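Computer refurbishment

Computer refurbishment is the repair, cleaning and testing of used computers so that they can be sold or given away again. It is different from recycling, in which the machine is broken up and only its materials are recovered. A refurbished computer usually comes from an office, a school or a public body which has replaced its equipment.

Collection and sorting

Machines normally arrive in mixed lots. In the town of Nemville the firm Hendico collects from offices every Wednesday and accepts lots of up to 200 units. Each machine gets a number, and its age, model and outer condition are written down. Machines older than 8 years are mostly kept for spare parts, although this limit is not the same in every workshop.

Data on the old drives must be erased before any other work begins. Some owners ask for a written proof of this, and some prefer that the drives are destroyed.
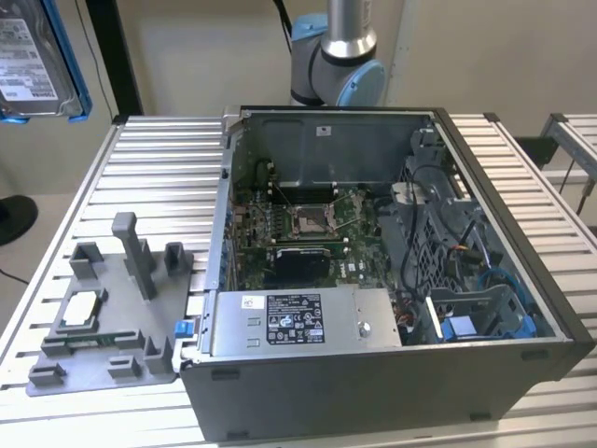

Desktop computers are in general easier to refurbish than laptops. Their parts follow common sizes, the case can be opened with few tools, and a fault can often be found by changing one part at a time. Laptops bring a better price, but the battery, the hinges and the keyboard wear out early, and in many newer models the memory is soldered to the board.

Grading and sale

After testing, the computer is given a grade. There is no single system of grades. The Heywood workshop uses 4 of them, from "as new" to "heavy marks", while the online shop Uvivo uses 5 and shows the battery condition separately. The grade describes mainly the outside – two computers with different grades can work equally well.

Guarantees are shorter than for new goods, and buyers should check whether a charger and an operating system are included in the price.

See also: Electronic waste; Right to repair; Second-hand goods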